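Nonport Jobs Access Project
Progress report to the Tkachenko Fund
January 2023

Summary

Work on the second grant period began in October. The project set out to follow what happened to the hiring promises made when Nonport gave payroll tax relief to employers moving into the old rail district. We have finished collecting the public filings, we have met with city staff and with three employers, and we have a draft of the findings on wages. The part on who was hired is behind schedule, and the reasons are given below.

What we have done so far

The city council passed the tax relief on the promise of new full-time jobs for residents. The ordinance requires each employer in the program to file a statement every year with its headcount, its starting wage and the share of new hires living inside city limits. We asked the clerk's office for every statement on file and received most of them in paper form. They have been scanned and entered in a single table, which will be public when the final report is released.

The statements are uneven. Some employers report people on the payroll on a given day, others report everyone who was hired during the year, including those who left after a few weeks. The ordinance does not say which is correct. We have kept the two kinds apart in the table and will not add them together. Readers of the earlier interim note should know that its single total mixed both kinds and should not be quoted.

Wages are easier to compare. Starting pay at the employers in the program was close to starting pay for similar work elsewhere in the county. We did not find that the tax relief raised wages, and we did not find that it held them down. The draft chapter on this is with two outside readers.

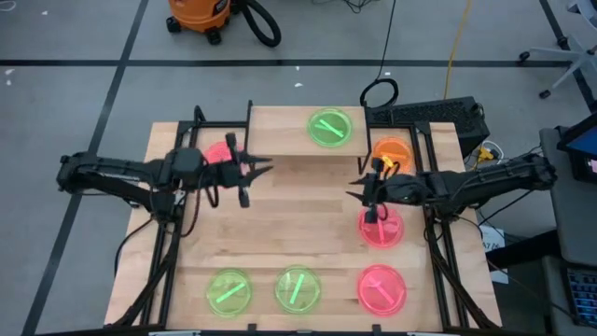 Vol. 3, No. 10

Meetings with employers

Fakura, Tridumance and one warehouse operator that asked to be left out of the report by name agreed to talk with us. Fakura gave us access to its hiring records with personal details removed. Tridumance answered questions in writing and declined to share records, saying its agreement with the city covers only the annual statement. We have read the agreement and that is a fair reading of it.

Both named companies told us that the tax relief was a factor in choosing Nonport but came after rent and road access. Both also said they would have hired fewer people in the first year without it. We have no way to test the second claim with the records we hold, and the final report will present it as the employers' view.

Meetings with residents

We held two evening sessions at the branch library and one at the union hall. Turnout was better at the hall, with more than 40 people. The most common complaint was that openings were posted only online and filled before word got to the neighborhoods next to the district. Several people said they had applied and heard nothing. A smaller group said the bus route stops running before the second shift ends, and this was confirmed by the printed schedule. We have passed the bus question to the transit office and are waiting for an answer.

Problems and delays

The resident hiring figures cannot be checked from the statements alone. We had planned to compare them with the city's own audit, but the audit was never carried out. The finance department says it had no staff assigned to it. We have asked whether the department will do a partial audit this year. If it will not, the final report will say that the figures are unverified and stop there.

One part-time researcher left in the fall and the position was open for several weeks. It has been filled.

Spending

Spending is within the approved budget. Printing and scanning cost more than planned, and we moved $2000 from the travel line to cover it, with the fund's written approval. No other changes are requested.

Next steps

Finish the wage chapter after comments come back. Complete the remaining interviews with job seekers. Get a written answer from the finance department on the audit. Send the full draft to the fund, to the city and to the employers named in it, with 10 business days for corrections of fact.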